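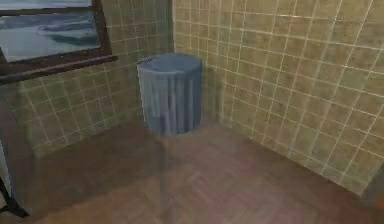

Worner Masters Swim Club | Members' Pages | Opinion

Bring back the slow lane
by Ynyr Craddock
February 21, 2018

I swim badly. I want that out of the way first, so you know who's talking. I took it up at 49 when my knee quit on running, and I have been plowing up and down the same stretch of water ever since with a stroke one of our coaches once called "determined" (she was being kind, and she was also trying not to laugh).

So when the new timetable went up and the slow lane had gone, I took it personally. If you missed it, the evening session now has a "mixed ability" lane, two medium lanes and the rest for people training for the Stelline open water race in May. Mixed ability sounds friendly, doesn't it? What it means is me, a couple of beginners, and a guy in fins coming up behind us like a delivery truck.

I get the argument. Pool time costs money, the fast crowd has grown, and a lane with three people chatting at the wall looks like a waste when the next one over has nine in it. I've heard all that in the parking lot and I don't think the people saying it are mean. I even like the guy in fins.

But I think a club should be careful about what it calls a waste. I did 33 lengths the other night, which I was very pleased with until I heard somebody moaning that she'd only managed 4000 yards. Fine, good for her! She didn't need me in her way and I didn't need her in mine. A slow lane does that job all by itself, with a rope and a plastic sign, and everybody gets home in a better mood.

And the chatting at the wall, well, I'd like to defend that too. I learned to breathe on both sides from a chat at the wall. I found a decent plumber that way, and half the people I'd call if my car died on Merken Road are people I met hanging onto the gutter and pretending to fix my goggles. You don't get much of that when you're being timed.

My own daughter came along to try us out last month. She swam as a kid, gave it up, had two babies, and wanted to start again somewhere nobody would stare. She lasted one session. She told me it was like merging onto the interstate on a bicycle, and she's gone to the aqua class at the James center, where they have music on and no one overtakes.

I'd settle for one evening a week. Put the sign back for an hour, let the fins go next door, and see who turns up. If it's just me in there, I'll move over and keep my mouth shut (mostly). There's a sheet by the front desk where you can put your name down if you agree, and it had 5 names on it when I left. Mine's the one in green pen.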